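Nutham, August 27, 2022 - The kitting cell built by student members of the Nutham robotics club has been entered for the Grerthorpe Student Automation Challenge. The cell uses two robot arms at a shared work table to sort small electrical parts, and will be judged at Tranthorpe in December.

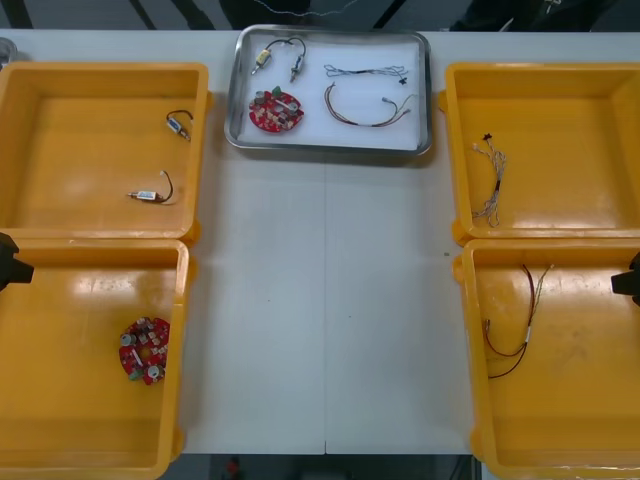 Nutham Student Robotics Club - Automation Section

The task set by the organisers is kitting, meaning the collection of the parts for one assembly in one place. Round red circuit boards, wire harnesses and small components with looped black leads are handled between four yellow bins and a lined steel tray. Each part type has its own bin.

Flexible parts are the main difficulty. A circuit board keeps its shape when lifted, but a harness can sag, twist or catch on the rim of a bin. The students therefore recorded grasp attempts by part type and reviewed each type separately. The log holds 3,796 attempts, of which 1,929 were made on harnesses. 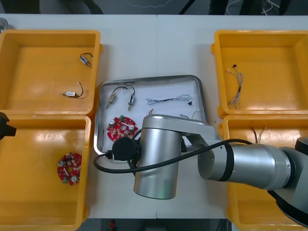 Control and programming

The control software was written by a team of 20 students. Motion planning, grasp selection and fault handling run as separate modules, so that one can be changed without retesting the others in full. The arms share a zone over the tray, and a simple lock in the software gives one arm access at a time.

"The lock costs some cycle time, and we accept that," said Tuulikki Kallio, project supervisor. "Entries are marked on completed kits first and speed second. The students are now working on the order of picks - boards before harnesses, or the reverse."

Technical advice on cable routing was given by Lappalainen, a local engineering firm. All programming and testing remain the work of the students, as the rules require.
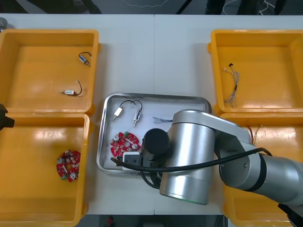
Can new students join before the final?

New members are accepted at the start of term and begin with simulation work. They may operate the arms once they have passed the club's safety test.

Requests for technical information should be sent to the club office at Nutham, marked for the Automation Section.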